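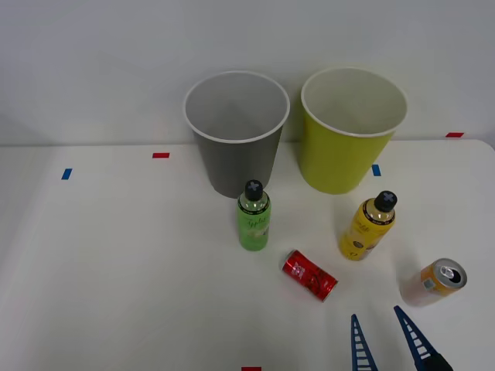
Revised Good Practice for Tabletop Handling Stations

Osura Automation Standards Office, Member Newsletter
2021-04-10

The Standards Office has completed its revision of the good practice guide for tabletop handling stations. The revised text applies to all stations at the Hesside and Undthorpe sites and to partner organizations that work under the Hoxha shared testing agreement. Member organizations are asked to review the changes below and to bring their local procedures into line by the end of October.

The guide covers stations at which a robot arm picks up, moves or sets down light everyday articles such as cups, bottles and beverage cans. It does not replace the site safety rules, which continue to apply in full. Where the guide and a site safety rule differ, the stricter of the two is to be followed.

Position marks

The former guide allowed marks to be made in pen, tape or paint. Under the revised text, only colored tape may be used. Red and blue tape are both accepted, as on the tabletop shown with this item, and each site must state in its station record what each color means. The meaning may differ between sites but may not differ between two stations in the same room.

Tape should be cut short and pressed flat. Marks that have lifted, torn or faded must be replaced before the next session. A mark that is no longer in use must be removed the same day, and the station record must be updated by the person who removes it.

Placing of articles

Several members asked whether articles must always stand upright. They need not. A station may be set with some articles standing and others lying on their sides, provided that the written layout says so for each one. The layout should name every article by type and color, for example "gray cup, upright" or "red can, on its side." General terms such as "drink container" are no longer sufficient, as they have led to different layouts being recorded under the same title.

Open cups are to be empty. Bottles must be capped. Beverage cans may be used with the opening exposed, but they must be drained and rinsed before they are brought to the station. Filled containers of any kind require a separate approval, which may be requested from the Standards Office on Form 32.

Articles may be placed close to one another when the purpose of the session is to work in limited space. In such cases the operator must confirm, before motion is enabled, that the open fingers of the gripper can reach the first article without passing through the position of another. This check is made by eye and entered in the session log.

Surfaces and backgrounds

A plain, matte surface is recommended. Posters, cables and tools should be kept away from the wall behind the table. Lighting should be even, and strong shadows across the working area should be corrected before the session begins. Stations that are set up with busy surroundings on purpose are permitted, but must be listed separately.

Grippers and fingers

Fingers with an open lattice structure require closer inspection than solid fingers, as small tears can be difficult to notice when the fingers are at rest. They are to be inspected at the start of each session and again after every 300 grasps. Any finger with a broken rib is to be taken out of service. Temporary repairs with tape or glue are not allowed under any circumstances.

When an arm is paused near an article, the operator may not reach onto the table to correct the layout. The arm must first be returned to its rest position and motion must be disabled. This rule is unchanged from the former guide and is repeated at the request of the Undthorpe site.

Records

Session logs must be kept for 2 years. Each log must identify the layout used, the condition of the fingers and any article that was damaged or replaced. Crushed cans and dented cups should be replaced with articles of the same type and color, and the change noted.

Comments and next steps

The Standards Office received 61 comments on the draft and thanks all members who took part. Most concerned the position marks and the wording of layouts. A table of comments and responses is available to members on request.

Questions about how the guide applies to an existing station should be sent to the site coordinator at Hesside or Undthorpe. Partner organizations should write to the Hoxha liaison desk. Requests for an extension beyond October must be made in writing and must list the stations concerned.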